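Last checked Thu 23 January. Applies to round canisters with a latched plastic lid, any color. The canister used for the weights below is a Zestano. The Tyagi model has a similar latch and takes the same procedure, except where noted.

# Cleaning, checking and wrapping a latched canister

The procedure covers a canister that has been in use for dry goods and is going into storage, or coming out of it. Allow 40 minutes of working time, plus drying overnight.

## What you need

- Dish soap and warm water
- A soft toothbrush or bottle brush
- Wooden toothpicks
- Two dry cloths, one lint-free
- A kitchen scale that reads to 1 g
- Clear plastic wrapping, large enough to go over the canister with some overlap
- Painter's tape and a marker

Avoid scouring pads. They dull a matte surface unevenly and the marks stay. Bleach is also unsuitable for the latch, which may have a metal pin inside the hinge depending on the model.

## Know the latch before you start

Most of the dirt in a used canister is in the lid. The body is a plain cylinder and rinses clean. The lid has a raised rim, a recessed face with shallow steps, and the latch on top of that, and every change of level holds powder.

On a yellow lid with a white latch, the parts are easy to tell apart by color. The latch has a wide bracket at one end, which arches over and divides into two arms. A long tongue lies between the arms. The yellow part has a notch at the end of each arm. Flour and sugar collect in these two notches and in the gap beside the bracket, and a cloth will not reach either place.

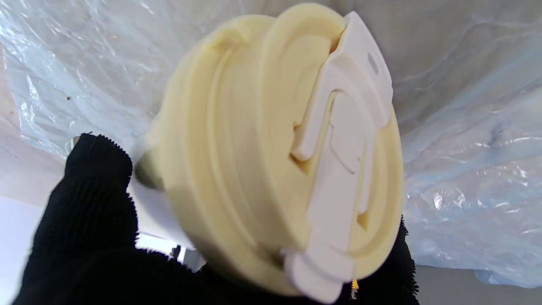

## Clean the lid

1. Empty the canister and tap the lid upside down over the sink, latch facing down. Do this dry. Flour that gets wet inside a notch turns to paste and takes three times as long to remove.
2. Brush the recessed face from the center outward, following the steps. Finish with the channel inside the rim.
3. Run a toothpick along both sides of the tongue. Keep it flat to the surface. Do not pry.
4. Clear each notch with the blunt end of a second toothpick.
5. Mix 5 ml of dish soap into 300 ml of warm water. Brush the lid with the solution, latch open, then latch closed.
6. Rinse under running water for one minute. Hold the bracket end up so that the water drains through the arms.
7. Shake off the excess and stand the lid on its rim on a dry cloth.

If there is a removable gasket, take it out before step 5 and wash it separately. On the Tyagi the gasket is glued in and should be left alone.

## Clean the body

Fill the body with warm soapy water, leave it for ten minutes, brush and rinse. Turn it upside down on a rack with one side slightly raised. For a smell that remains after washing (cumin and coffee are the usual ones), put two tablespoons of baking soda in the dry canister, close it for a day, then wash again.

## Check that it is dry

Looking at the lid is unreliable. Water sits under the bracket and under the tongue where it cannot be seen. Use the scale.

1. Weigh the lid and body together after the overnight drying.
2. Weigh them again four hours later.
3. If the second reading is lower, leave the canister open and repeat.
4. When two readings match, write the figure on a strip of tape and stick it to the base.

The canister used here came to 291 g dry. The figure is worth keeping after the canister goes back into use, as it is also the tare: a full load of rice read 1,336 g on the scale, so the contents were 1,045 g.

## Check the latch

Open and close it five times. The movement should be the same each time. Look at the following:

- **Arms.** Both should come down together. If one lags, clean the notch on that side again before assuming a fault.
- **Tongue.** It should lie straight between the arms.
- **Bracket.** White stress lines in a white part are hard to see. Feel for them with a fingernail along the bend.

A cracked bracket cannot be glued reliably. Zusoleo sells replacement lids in two diameters, so measure across the outside of the rim before ordering.

## Wrap for storage

Leave the latch open during storage. A latch kept closed for months holds the gasket compressed, and it may not recover.

Clear plastic wrapping that is already wrinkled can be used again, provided it has no holes. Spread it out by hand, wipe the inner face with the lint-free cloth, and let it rest in loose folds beside the canister until the lid and body have both passed the weight check. Bring it over the top, gather it at the base and tape it once. Do not pull it tight over the bracket.

Write the contents history on the tape ("rice only", "coffee") along with the month. Ours read October.

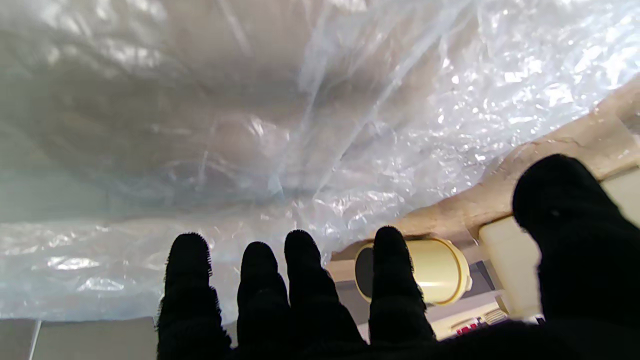

Severyn Zinchenko wrote in to say that the open latch caused trouble on a deep shelf: the bracket caught on the canister next to it each time one was taken out. He now closes the latch, takes the gasket out first, and tapes it in a small bag to the inside of the lid. He also asked whether paper would do in place of plastic.

Removing the gasket is a sound alternative for models that allow it. On the Tyagi, keep the latch open and store the canister at the end of the row. Paper is fine in a dry cupboard. In a basement or garage use plastic, and check the base for condensation when the heating season starts.

A second reader uses Grultora canisters and found that the toothpick in step 3 was too thick for the gap beside the tongue. A strip of stiff card, cut 5 mm wide, fits there.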